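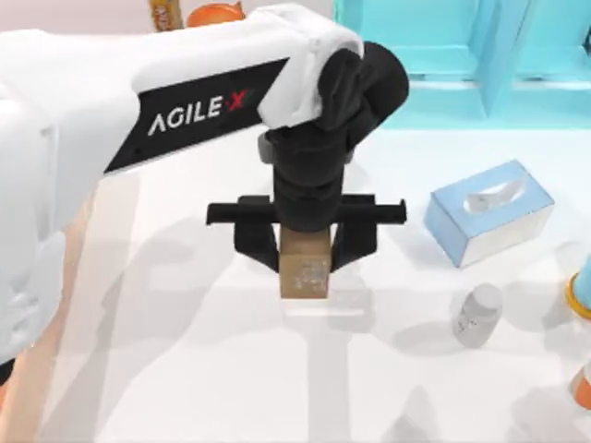
Call for Participants: Household Meal Planning Study

The Mellor Institute for Food and Household Research invites adults living in the Borkel area to take part in a study of how households plan, buy and prepare their evening meals. The study is conducted jointly with the Skollau Center for Public Nutrition. Enrollment is open until all places are filled.

Purpose of the study

Earlier work by the Institute collected shopping records from 937 households. Those records showed what people bought but gave little information on how meals were chosen or what became of food left over at the end of the week. The present study will address these questions through written diaries and short interviews.

Who may apply

Applicants must be 18 years of age or older and must prepare an evening meal at home at least four times in a typical week. Persons living alone are welcome, as are families and shared households. Only one member of each household may enroll. Applicants who follow a diet prescribed by a physician should state this on the form. Employees of the Institute and their immediate relatives are not eligible.

The Institute seeks to enroll 400 households. Preference will be given to applicants from neighborhoods that were not well represented in the earlier records, including Fellano and the streets north of the rail line.

What participation involves

Participants will attend one introductory session lasting two hours. They will then keep a meal diary for 7 weeks, recording each evening meal, the main ingredients and any food thrown away. Diaries may be kept on paper or online. A telephone interview of no more than 30 minutes will follow in September.

Grocery receipts are requested but not required. Participants who choose to submit them should remove any payment card details beforehand.

Compensation

Each household that completes the diary and the interview will receive a payment of $120. Households that withdraw early will be paid for each full week completed. Parking and bus fare for the introductory session will be reimbursed.

Privacy and consent

Names and addresses will be stored separately from diary entries and will not appear in any publication. Participation is voluntary, and consent may be withdrawn at any time without giving a reason.

How to apply

Application forms are available at the Institute's front desk and at all branches of the Borkel Public Library. Completed forms may be returned in person or by mail. Applicants will be notified in writing of the outcome.

Last updated: 31 December 2023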